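Section 2: Soaking and cooking your dried beans 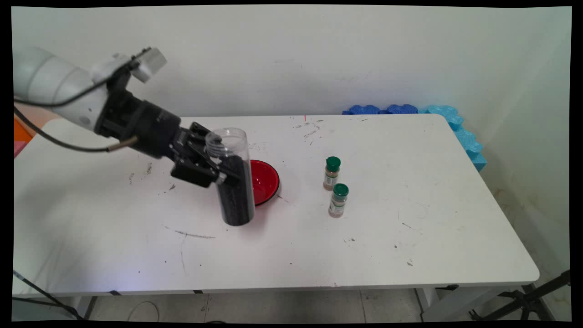
Your Nolar slow cooker does wonderful things with dried beans — they come out creamy and full of flavour, and the kitchen smells lovely all afternoon!

1. Tip the beans on to a tray and pick out any grit or shrivelled ones.
2. Rinse well, cover with plenty of cold water and leave overnight.
3. Drain, then put the beans in a pan of fresh water. Boil hard for 30 minutes.
4. Drain again and move them to the pot. Pour in hot water to 2 cm above the beans.
5. Fit the lid, choose LOW and press Start.

Caution: Never skip step 3 with kidney or black beans. Slow cooking alone doesn't get hot enough to make them safe.

Note: Old beans can stay stubbornly firm. Give them another 2 hours and try one again.

Add salt at the end, along with a bay leaf or some garlic if you like — both are delicious.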